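Wanimico Cricket Club plays on the Gebreyes ground in Direnham. We have 100 playing members and run three adult sides and a junior section.

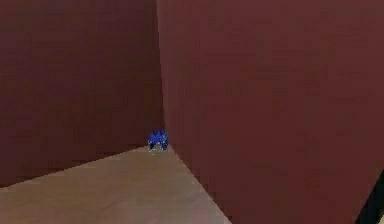
*Credit: Henok Demissie*

Letay Tufa coaches the juniors, who train from April. Irfan Sethi captains the first team and handles fixtures -- send him friendly requests early.

## The ground

The square has been relaid twice. Our record score on it is 428, made over two days against Nostetti.

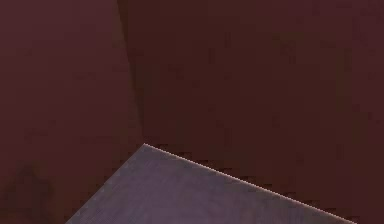 Rezaul Siriwardena looks after the pitches and decides on match mornings if play can start. Nets are open to all members -- bring your own helmet.
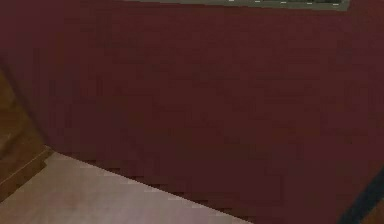
**Do I need experience to join?**

New players of any standard are welcome. Come to a net session and ask for Hagos Kahsay.

Page updated 14 May 2021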